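Small Boxes, Big Colors – Gallery

Single-serve cereal boxes are easy to overlook. They turn up in motel breakfast rooms, school cafeterias and vacation rentals, and most of them go in the recycling the same morning. This page is part of the Ellery packaging gallery, which covers everyday grocery packaging in small sizes. Full-size boxes have their own section and are listed under Pantry.

The gallery started in April with a few cracker sleeves and jam cups from a rental kitchen in Amstead. It now holds 2,277 entries, and 917 of them are for breakfast items. Entries are added as the packages come in, so the order does not mean anything. Items that arrive crushed or torn are kept if the printing is still readable.

Each entry lists the brand, the product name and the net weight as printed on the package. If the weight is given in both ounces and grams, both are copied. We do not open the packages for the gallery, and we do not review the food.
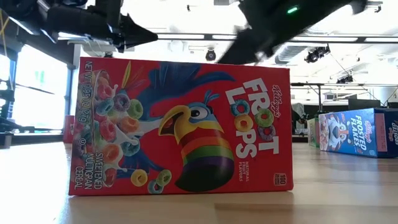 Kellogg's Froot Loops, NET WT 0.95 OZ (27g). Red box on its side, with Toucan Sam and cereal rings in place of the O's.

The front panel has a lot on it for a package this size. The logo and the toucan take up much of the space, and the rings and milk splashes run along one end. The smaller lines read "SWEETENED MULTIGRAIN CEREAL" and "NATURAL FRUIT FLAVORS", and there is a white calorie badge marked 100 in one corner of the panel.

Red is a common color in the breakfast section – it sits next to yellow in the color index. To see other packages in the same range, choose Red from the index and then Single Serve. The results can be sorted by brand or by net weight.

Notes on storage

Boxes are kept on open shelves in the Biver room, away from the window. Sunlight fades red ink faster than most other colors, so the red boxes go on the lowest shelf. Empty boxes are stored flat in Fledero sleeves, 5 to a sleeve. Full ones stand upright in trays of 7 and are checked for crushed corners when the trays are moved.

Sending in a package

We take single-serve boxes, cups and pouches from any brand. Please leave the label on and do not write on the package. Tape is fine on the outside of the mailing carton – please keep it off the package itself, as it lifts the ink when removed. Include a slip of paper with the town where you got it and the month, if you remember. Duplicates are kept when the printing differs and passed on when it does not.

Page last updated 01/01/2024.

Back to Breakfast | Next: Oatmeal Cups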